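Dishwasher trips the breaker 12 minutes into every cycle

Posted by Pichit Rungrueang in Kitchen & Laundry

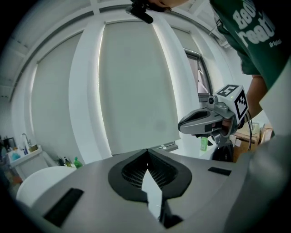 It's a Stello built-in, bought used, on its own 20-amp circuit. The fill and first wash are normal. At the 12-minute mark the breaker goes, same point on every program except Rinse, which runs to the end. I have reset it and tried again in April and twice since. The breaker is the GFCI type. Nothing else is on the circuit. Filter and drain hose are clean. Is this the breaker or the machine?

Montri Thepsuriya
Machine, most likely the heater. Rinse doesn't heat the water, so the fact that it finishes points there. A heating element with a cracked sheath leaks current to ground once it is energized, and a GFCI breaker will open on a few milliamps.

Turn off the breaker, pull the kick plate, and take both wires off the element. Measure across the terminals first. Mine reads 13 ohms; yours should be in that neighborhood for a 120-volt element. Then measure from each terminal to the metal sheath. You want an open circuit. Any reading at all on the 2000 k range means replace it. A cheap meter can miss a leak that only shows at line voltage, so a good reading doesn't fully clear the part.

If it passes, leave the 2 wires off, tape them separately, and run a normal cycle. If the breaker holds, it's still the element.

norurard
had the same thing, new breaker fixed it. they wear out

Montri Thepsuriya
They do, but a worn one wouldn't wait for the heat stage every time. Check the element before buying a breaker.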